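Notes for session 4: small dry-erase boards, marking and erasing
Instructor: Senthil Sundaram. Lab section: Thenmozhi Krishnan, room 127, Sunday.

## 4.1 Surface and trim

A bordered board has two parts that matter for cleaning: the writing surface and the trim. Ink on the writing surface sits on a sealed coating and lifts with a dry wipe. Residue collects where the coating meets the trim, so the joint is inspected first. Glossy trim shows a highlight along its length; a break in the highlight is a quick sign of a nick or dried ink.
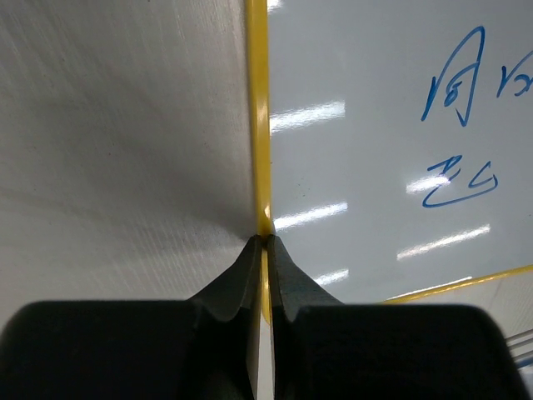

## 4.2 Placement and layout

1. Lay the board flat. Small rotation relative to the table edge is acceptable. Record it if it exceeds the tolerance on sheet 35.
2. Keep the writing toward the center, clear of the border. Two short lines in one color are enough for an erasing trial. The board below carries blue marker, the second line shorter than the first.

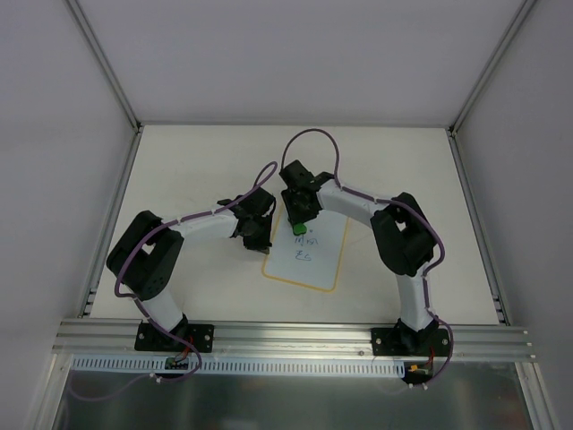

3. Steady the board at the border, never on the writing surface. Skin oil changes how the next mark takes.
4. Erase from the top line down, in straight overlapping strokes. Circular strokes push pigment outward to the trim.
5. Inspect at a low angle. Ghosting that is invisible from directly overhead usually shows up obliquely.

Letters with closed loops hold more ink at the crossing points than open strokes. Angular characters (M, Z) tend to leave residue at the corners, where the pen pauses. Grade the two types separately.

## 4.3 Edge and background

Edge checks are made against a plain pale surface. A fine streaked grain is usable as background, but shading across it can be mistaken for smearing. Compare the suspect area with the trim color before writing anything down. With a thin edge, only a little of the yellow may be in view.
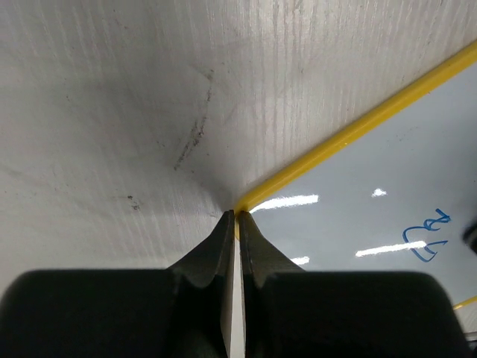
## 4.4 Reading and assignment

- Krishnan, course reader, p. 172, "Residue at joints."
- Problem set 4, items on stroke order and loop density. Submit to Karthikeyan Annamalai.
- Correction to the session 3 notes: the reference to p. 292 should read p. 172.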